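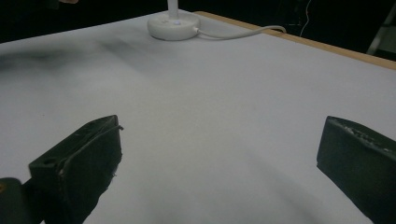
Item 2: gripper fingers over the covered tabletop, lamp base at the back.

Minutes of the equipment review meeting, July
Subject: Onishi hand-held gripper kit, offered by Hadberg
Start: 1:30 p.m.

1. Previous minutes
Accepted with one correction. The quoted price of the Jorkwood kit excludes spare fingers. The comparison sheet will be changed to show this.

2. Condition of fingers
The rim of the right-hand finger is worn, with pale chips and scratches along it. The left-hand finger has a few scuffs on its face, and its top edge looks chipped at one end. The meeting discussed whether wear of this kind affects grip on smooth, rounded parts. No measurement was available. Hadberg's offer lists replacement fingers as a consumable but gives no service interval.

It was agreed to ask Hadberg for the interval in operating hours and for the finger material by grade. The term "engineering polymer" in the offer was not considered sufficient.

3. Desk lamp task
The lamp task stays in the acceptance set. The base is a thick round disk with a smooth finish, and the cable leaves it at the side, so the operator has to choose a grasp that keeps clear of the cable. The task sheet currently says "grasp the lamp" and does not specify where. 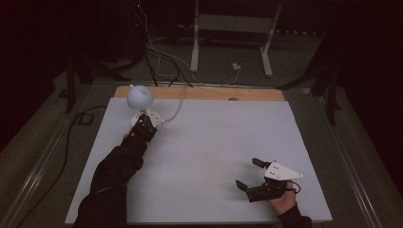

Two grasps are to be written up separately: one gripper closed on the edge of the base with the other open and free, and both grippers closed on the base. The stem is excluded as a grasp point until the permitted load on it is known. The task sheet should also state the starting position of the lamp on the board and the direction of the cable.

A request to add a second lamp with a heavier base was not taken up.

4. Trial log
The log for the Onishi kit stands at 1,272 entries. Of these, 146 are marked incomplete, and 119 of the incomplete entries have no reason code. The log template allows the code field to be left blank. Cundholm supplies the template and will be asked to make the field mandatory. Existing entries will not be back-filled.

5. Offer terms
The Hadberg offer covers two grippers, mounting plates, cables and one set of spare fingers. Remote support is included for the first year. Calibration is charged per visit — the offer does not say whether travel is included. The Jorkwood offer includes calibration but has a longer delivery time.

No decision on purchase. Both offers remain open.

6. Actions
Request service interval and material grade from Hadberg: purchasing.
Request written confirmation of calibration charges: purchasing.
Revise lamp task sheet, version 5: test group.
Send template change to Cundholm: data group.
Correct comparison sheet: purchasing.

7. Other business
The storage case for the kit has no slot for spare fingers. To be raised with Hadberg together with the items above.

Meeting closed at 2:20 p.m. The next meeting will be called when Hadberg has replied.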